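천 주름 펴기와 얼룩 빼기, 집에서 하는 방법

커튼이나 큰 식탁보는 다림판에 올리기가 번거롭습니다. 한쪽을 다리는 동안 다른 쪽이 다시 구겨지고, 바닥에 끌려 먼지도 묻습니다. 폭이 넓은 천은 걸어 둔 상태에서 펴는 편이 빠릅니다.

먼저 세탁 표시를 확인합니다. 면과 마는 높은 온도를 견디지만 폴리에스터 혼방은 중간 이하로 맞춰야 번들거림이 남지 않습니다. 표시가 떨어져 나간 천은 안쪽 시접에 가장 낮은 온도로 먼저 대 봅니다.
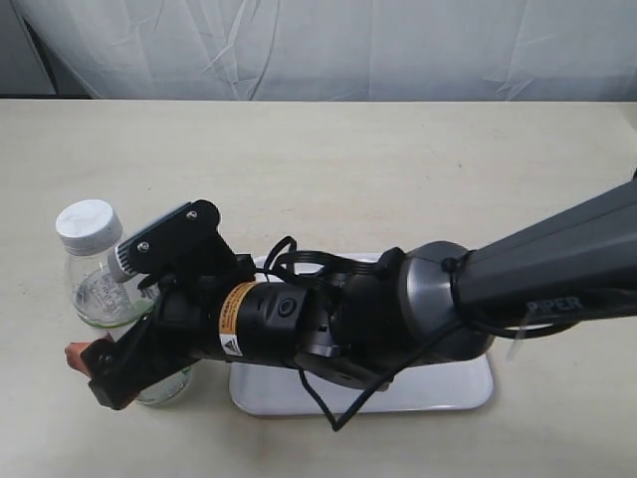
걸어 둔 천은 위에서 아래로 작업합니다. 아랫단을 한 손으로 가볍게 당기고 스팀을 천천히 내리면 됩니다. 세로로 난 주름은 이렇게만 해도 대부분 펴집니다. 사진 뒤쪽의 흰 천처럼 비스듬하게 잡힌 주름은 아래로만 당겨서는 잘 안 없어집니다. 주름과 직각이 되는 방향으로 당기면서 스팀을 쐬고, 손을 떼지 말고 다섯까지 센 다음 놓습니다. 다 편 뒤에는 김이 마를 때까지 그대로 걸어 둡니다.

스팀다리미가 없으면 분무기를 씁니다. 물을 고르게 뿌리고 손바닥으로 쓸어내린 뒤 창문을 열어 둡니다. 얇은 면 커튼은 저녁 9시쯤 뿌려 두면 다음 날 아침에는 웬만큼 펴져 있습니다. 두꺼운 암막 천에는 효과가 적습니다.

보관할 때 접는 선도 신경 써야 합니다. 같은 자리를 계속 접으면 그 선은 다려도 희미하게 남습니다. 긴 종이심에 말아 두는 것이 가장 낫고, 자리가 없으면 꺼낼 때마다 접는 위치를 조금씩 옮깁니다. 종이심은 원단 가게에 말하면 그냥 주는 곳이 많습니다.

물 얼룩과 식탁 관리

밝은색 상판은 물자국이 늦게 눈에 띄어서 오히려 오래 방치하게 됩니다. 컵이나 병을 올려 두었다면 치우면서 바닥 자리를 마른 천으로 한 번 닦습니다. 젖은 행주로만 닦고 끝내면 물속 성분이 남아 뿌옇게 됩니다. 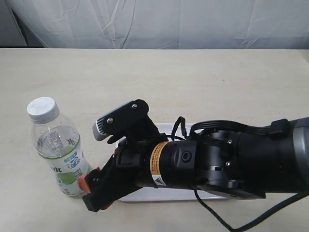
밝은 상판 위에 세워 둔 투명 물병.

이미 생긴 하얀 물자국은 식초를 물에 묽게 타서 부드러운 천에 묻혀 닦습니다. 닦은 뒤에는 맹물로 한 번, 마른 천으로 한 번 더 닦아 냅니다. 천연석 상판에는 식초를 쓰면 안 됩니다. 표면이 상해서 광이 죽습니다. 원목에 오일을 먹인 식탁도 식초 대신 전용 비누를 씁니다.

저는 Oltov 극세사 천 2장을 번갈아 씁니다. 한 장은 젖은 걸레용, 한 장은 마무리용입니다. 동네 마트에서 3,948원에 샀고 아직 멀쩡합니다. 극세사는 섬유유연제를 넣고 빨면 물을 잘 먹지 않으니 세제만 조금 넣고 따로 빱니다.

기름 자국이 섞인 얼룩은 식초로 안 지워집니다. 주방세제를 한 방울 푼 미지근한 물로 먼저 기름을 걷어 내고 그다음에 물자국을 처리합니다. 순서를 바꾸면 기름이 번져서 일이 늘어납니다.

식탁보에 튄 국물은 문지르지 말고 키친타월로 눌러 빨아들입니다. 뒷면에서 찬물을 흘려보낸 뒤 평소대로 세탁하면 됩니다. 얼룩이 남은 채로 다리면 열 때문에 고정되니 다림질은 얼룩이 다 빠진 것을 확인하고 합니다.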